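Vatuveck: a data card for clear plastic household packaging

Vatuveck is a collection of close-up stills of see-through packaging from ordinary kitchens: bottles, bags, clamshells, produce boxes, the crinkly sleeves that bread rolls come in. If you have ever tried to get a program to tell where a clear bag stops and the thing inside it starts, you know why we got excited about this. Clear plastic is wonderful stuff to look at and awful stuff to label!

## What's in it

- 954 labeled stills, all single items or small groups
- 11 classes (list in `classes.txt`)
- outline masks for every item, plus a second mask for contents where contents can be seen
- a short free-text note per still, written by whoever did the labeling

The full pile was 3,000 stills. The rest are unlabeled and sit in `extra/`, and you are very welcome to dig through them. There are some beauties in there.

## Classes

`bottle_thin`, `bottle_rigid`, `bag_flat`, `bag_crinkled`, `clamshell`, `tub_lid`, `wrap`, `sleeve`, `tray`, `blister`, `unsure`

Please don't throw away `unsure`. It is my favorite class. Thin bottles that have been squashed and bags that have gone stiff look so much alike up close that Todor Petkov and I argued over a good number of them, and in the end we agreed that a shared shrug was better data than a coin toss. If both labelers wrote down different answers, both are kept in the notes column.

## How labeling was done

Two people per still, working separately, then a sit-down to compare. We started in February with a set of rules that fit on an index card and finished with 6 pages of them - mostly about folds. The short version:

1. Outline the plastic first, then the contents.
2. A crease is part of the plastic, even when it looks like an edge.
3. A highlight is never an object. Trace through it.
4. If the item runs out of the picture, close the mask at the border.
5. Contents get their own mask only if you can follow at least half of their outline.
6. Describe color as it looks through the plastic, and say so in the note.

Rule 3 caused the most rework. Early on we had masks with bites taken out of them wherever a lamp bounced off a fold, and Todor went back and redid the whole first batch over a long evening with a pot of coffee. The current masks are so much better for it.

## Surface tags

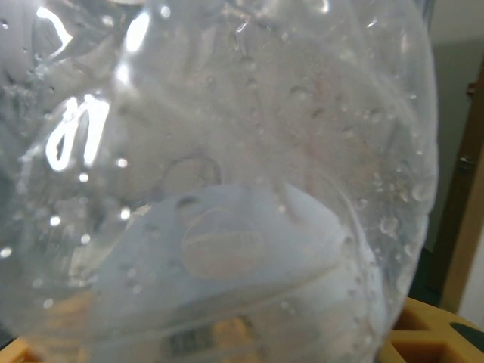 Tags for the surface are separate from the class, and any number can be set on one item: `creased`, `dented`, `droplets`, `fogged`, `glare`, `printed`. Our rule for `droplets` is that you need to be able to pick out individual beads, whether they are round or pulled into little streaks. When the beads bunch up along a curved side, as they do on the right of this crinkled one, keep the outline smooth and don't let it follow each bead. It also gets `creased` and `glare`, and the pale, domed thing behind the plastic goes in as `contents` with no guess at what it is. We don't record whether beads are inside or outside the wall (we tried, and our agreement was terrible).

## Known gaps

Colored plastic is hardly covered. Neither is anything frosted. Flat wrap is thin on the ground compared with bottles, and the notes are in two people's habits of speech, so "wrinkly" and "crumpled" mean the same thing. I would love help with all of this!

## Using it

Free for study and teaching. Keep this card with any copy you pass on, and if you fix a mask, please send it back so everyone gets it.

Panagiotis Atanasov

Related

- Turnon: glass jars and their lids
- Hirano: folded kitchen towels
- Udar: cardboard boxes, open and closed

Comments (3)

mirelka_b
Rule 2 saved me a week. I had been cutting bags in half along the crease. Is there a mask version with contents merged into the plastic?

P. Atanasov
Not yet, but it's an easy script and I'll add it to the `tools` folder. Great idea!

dunstable
The notes file has a stray tab in the header row, which trips up my spreadsheet. Otherwise lovely work. More clamshells please.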